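Open day at Kirkness, quick notes before I forget

Got there at 2, left when they started stacking chairs. Notes typed on the bus so excuse the mess.
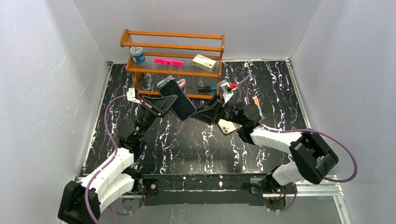 What do you do with small desk stuff that never has a home?
Give it a rack with open shelves, keep it at the back of the table, and leave the front clear for whatever you're working on. That was the advice in the storage room anyway, and I heard it given to a few different people.

The little two-tier wooden rack was my favorite thing there. Orangey brown wood, rounded rails, shelves just thin rods with gaps between. Jar with a white lid up top, small cream box with red printing, something bright pink lying across the slats. A marker underneath. Phones out on the table, on a black top with white and purple veins running all through it. Want that tabletop. Can't afford that tabletop.

Asked about the gaps. Dust drops through, they said, wich is fine until you put paper clips up there. Fair.

Rest of the building: Belkadi had the long room with the closet rails, packed, too warm. Trenon were by the stairs with drawer inserts - nice felt, silly prices. More than 600 visitors by lunchtime according to the girl on the door, and it felt like it. Line for the coffee went past the coats.

Talk on small apartments started late. Speaker said her old place had 3,000 things in it, she'd made a list. Got a laugh. Missed the end becuase I wanted another look at the rack.

Prices if you care: the racks are 200 in the bigger size, didn't catch the smaller one. Order sheet at the front desk, delivery in July. Didn't order. Might still.

Getting there - take the Prinddale bus, not the train, the walk from the station is all uphill and no sidewalk for the last bit. Parking was full. Bring water, and a tape measure, I had neither.

Going back for the fall one if they do it.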